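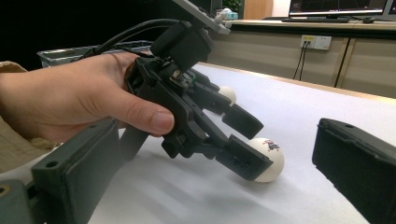
Dark gray robotic hand, held above the table.

How to Re-Oil a Wooden Tabletop Without Wrecking It

Updated Sun 27 November. Added the part on sticky finish, fixed the grit numbers.

Quick version first. Clean, sand, dust, thin coat, wipe, wait, repeat. If you've done it before you can stop reading. Everyone else keep going, it's a two-day job with a lot of waiting in it.

Only for oiled tops, or tops you're willing to strip down to bare wood. Not for varnish you want to keep. Not for veneer so thin you can see the core at the edge. If you sand through veneer there's no fixing that with oil, I did it to a side table in our old place in Plellorham and it ended up as a plant stand with a cloth on it.

What finish is on there now?

Put a drop of water on the top. Leave it ten minutes. Soaks in and goes dark: worn-out oil, or nothing at all. Sits there like a bead: could be varnish, lacquer, wax or fresh oil. So test again, underneath this time, rub a hidden spot with a rag and a little mineral spirits. Wax comes off on the rag, kind of yellow and greasy. Varnish just sits there looking at you.

Varnish means stripping. Different job, different page. Come back when it's bare.

What you need

Hardwax oil or plain hardening oil. I use Indum, the satin one, clear. The small can did a six-person table with two coats and some left over. Whatever you buy, get the one that says it hardens. Cooking oil doesn't harden, it goes rancid, please don't.
Sandpaper, 120, 180 and 240 grit. A few sheets of each.
Sanding block or a random orbit sander
Cotton rags with no lint. Old T-shirts fine. More than you think.
Mineral spirits
White pad, the scrubby kind with no grit in it
Vacuum with a brush head
Dust mask, gloves
Metal can with a lid and some water in it, for the rags. Not optional, see below.

I paid 85 dollars for everything, most of that was the oil. The Thepsuriya hardware store by me keeps the pads behind the counter for some reason, ask for item 716 or they'll hand you the green ones, and the green ones scratch.

Step 1. Clear and clean

Everything off. Chairs out of the way. Wash with barely damp cloth and a drop of dish soap, wipe with plain water, dry right away. Then go over it with mineral spirits to lift grease. Windows open. Let it dry an hour.

Clean before you sand. Sanding grease just pushes it into the grain, then the oil won't take there and you get a pale blotch the shape of whatever dinner that was.

Check the joints while you're down there. Tighten the bolts under the top, but don't crank them. The top needs to move a little with the seasons. If the screws go through slots they're supposed to sit in the middle of the slot, roughly.

Step 2. Deal with dents and rings

Dents first. Wet cloth over the dent, hot iron on the cloth, ten seconds, lift, look. Repeat. The fibers swell back up. Works on dents, doesn't work on cuts where the fibers are broken. Let it dry overnight after this, the wood is wetter than it looks.

White rings are usually in the finish, so sanding takes care of them. Black rings are water plus metial, from a can or a plant pot foot, and they go deep. Oxalic acid crystals in warm water, brushed over the entire top so you don't end up with one bright spot. Gloves and glasses on. Rinse it well. Then dry overnight again. I skip this if the ring is small. A table can have a ring.

Step 3. Sand

Start at 120. With the grain, always. Light pressure, let the paper do it. Scribble pencil all over the top before each grit, and when the pencil is gone you're done with that grit. Best trick on this page.

Vacuum. 180, same again. Vacuum. 240 only if the oil maker says you can go that high. Some hardwax oils want a rougher surface and won't grip past 180. Read the can.

Don't lean on the edges. Corners wear through twice as fast. Do those by hand, couple strokes, leave it.

Orbit sander people: keep it flat, keep it moving, slow. Swirl marks don't show up on dry wood. They show up the second the oil goes on and then you're back at 120 swearing.

Step 4. Look at it in bad light

Turn off the ceiling light. Put a lamp on the floor or hold a flashlight right down at table height so the light rakes across. Every scratch pops. Circle them in pencil, sand them out with the last grit you used.

If the top isn't level you'll find out here too. A straightedge is the proper way. A ping-pong ball is faster – let go of it, see where it heads.
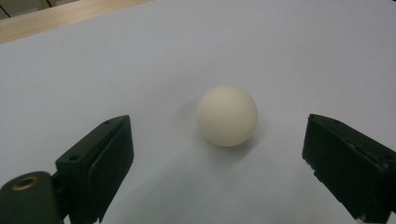 A slight lean is normally the floor, so turn the table around and try again before you start planing anything. Same direction both times, it's the floor. Felt pad under one leg, done. If the direction flips with the table then it's the table, and a cupped top isn't something oil will fix. Oil both sides equally and give it a winter, sometimes it settles down.

Step 5. Dust, then dust again

Vacuum the top, the edges, the underside. Wait twenty minutes for what's in the air to come down. Vacuum again. Then a rag just barely damp with mineral spirits. No tack cloths if you're using a water-based product, some of them leave a residue.

Put the dog somewhere else. Shut the heating vents if they blow at the table.

Step 6. First coat

Stir the can. Don't shake it. Stir right down to the bottom, the matting stuff in satin and matte oils sinks and if you skip this the first half of the table comes out shiny and the second half comes out like chalk.

Pour a small puddle, like a couple tablespoons. Spread it with the white pad, circles first, then long strokes with the grain. Work in sections you can reach. Thin. Thinner than that. You should be able to cover a silly amount of wood with a small puddle.

Leave it the time on the can. For Indum I go fifteen minutes, in a cool room twenty. Then wipe off everything that hasn't soaked in. Clean dry rag, flip it, another clean rag. It should feel almost dry when you're finished. If it feels wet or looks wet, keep wiping.

This is where people go wrong. They leave it because it looks great wet. Next day it's gummy.

End grain drinks more. Go back and feed the ends a second time before you wipe.

Step 7. Wait

Overnight minimum. Longer if it's damp out. I did one last October with rain all week and it took three days between coats. Touch it somewhere hidden. Cool and tacky, not ready.

Step 8. Second coat

Run the white pad over it dry, or a worn out piece of 240, just to knock down the fuzz. No pressure. Wipe the dust. Second coat even thinner than the first, same wait, same wiping.

Third coat? Only on really thirsty wood. Oak usually happy with two. Old pine sometimes wants three. More coats doesnt mean more protection after that, it just means more to scrape off.

RAGS. Read this part.

Oily rags heat up by themselves as they dry. Balled up in a trash can they can catch fire, hours later, with you asleep. Either hang them flat outside, single layer, until they're stiff, or drop them in the metal can with water and put the lid on. Every rag. The pad too. Then take the lot to hazardous waste, here it's the drop-off at Tuletbridge, check yours for hours.

Step 9. Using it again

Next day: light stuff okay, nothing wet, no cloth on it. A week: normal meals with placemats. Full cure on most oils is two to four weeks, can says. Till then wipe up spills right off. No hot pans ever, cured or not.

Sticky after two days?

Too much oil left on. Wet a white pad with fresh oil, yes more oil, scrub in circles, the new softens the old. Wipe the whole thing off hard right after. If it's been a week that might not work – then it's mineral spirits and scrubbing, and if that doesn't do it, back to 120.

Patchy?

Usually just dry spots. Put another thin coat over the whole top, not only the patch. If a spot stays pale it's grease from step 1. Sand that board end to end, re-oil.

Rough feeling?

Grain raised. Brown paper bag, rub with the grain once it's fully hard.

Looking after it

Damp cloth, mild soap, dry it. No spray polish with silicone, next time you want to re-oil you'll get craters. Re-do the water drop test every six months or so. When it starts soaking in, one thin maintenance coat, no sanding, just clean and pad and oil and wipe. Takes half an hour. Leave it for years and you're back to doing the whole thing.

What it costs to pay someone

I asked for a quote on a dining table and two matching benches before I did ours. 2,000 for strip and oil, and 3,390 if they picked it up, fixed the bench joints and brought it back. Not a crazy price for that much labor. But for a top that's only dry and scuffed, do it yourself on a weekend.

Next page: stripping varnish off a tabletop. Half written. Chairs after that, chairs are awful.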